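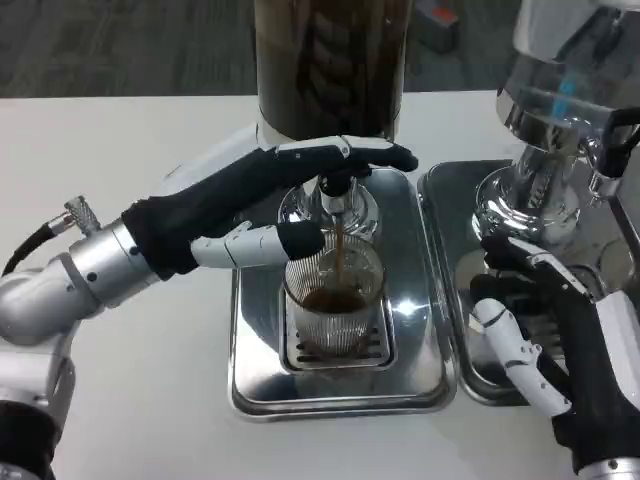 4. Puesta en marcha del dispensador Plendholm

4.1 Coloque la base en una mesa firme. La que cojea no cuenta, aunque lleve años en la familia.

4.2 Enjuague el depósito con agua tibia y espere 14 minutos. Mirarlo fijamente no acelera nada. 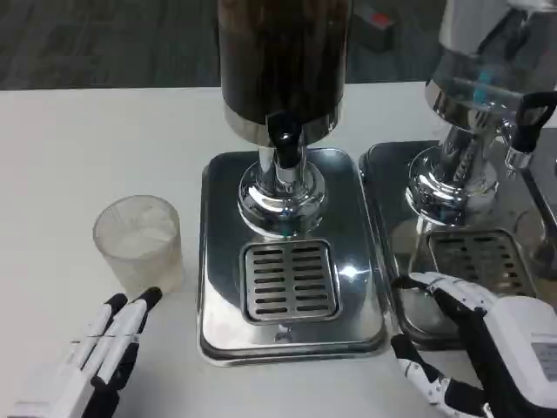

4.3 Llene hasta la marca – la marca, no el borde – y cierre la tapa.

Nota: el café sobrante no mejora de un día para otro. El vaso se pone antes de abrir el grifo.
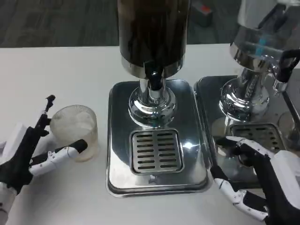
Tampoco mejora recalentado. Vacíe el depósito cada noche y déjelo abierto 30 minutos.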